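[gripper-list] Re: Wrist camera blur with the longer fingertips 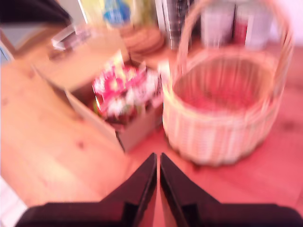

From: Yutong Dai
Date: January 21, 2021
To: gripper-list
Subject: Re: [gripper-list] Wrist camera blur with the longer fingertips

Following up on the question below. I went through the Flonden logs again and compared the Preno fingers with the old Wiegand set. Same arm, same wrist camera, same controller settings apart from tool length.

> We switched to the longer tips in July and the wrist view
> got worse. Is it focus or is it motion? The fingers look
> fine to us, but anything behind them is mush. Also, do you
> lose much of the image to the fingers themselves?

Motion, in our case. In the attached still the edges of the black fingers are crisp and everything past them is smeared, the basket and the open box included. The fingers move with the camera, so they stay sharp at any speed. Bad focus would still be there with the arm stopped, and our stopped frames are clean at that distance.

The lighting doesn't help you tell. It is bright enough that the box flap and the wicker go nearly white, and we first took that for the whole problem. Turning the exposure down fixed the white areas. The blur only went away when we slowed the last part of the approach.

As for what the fingers cover, it is the bottom of the image, and with the tips together there is only a sliver of table between them. I would not try to track anything there during the close. We take the target position before the descent and hold it.

We ran 439 approaches with the Preno tips and 733 with the Wiegand ones. The counts are uneven because the Tralgate controller was out for 2 weeks. I would not read much into the grasp rates yet. Thin basket handles were easier with the Preno tips. Soft packaging was about even.

> Did you have to redo the hand-eye calibration?

No, only the tool offset. The camera mount did not move. We did check it against 6 board poses and left it alone.

If you can send your exposure time and approach speed I can compare them with ours. Please say whether the speed is at the flange or at the tip, we got that wrong once.

Yutong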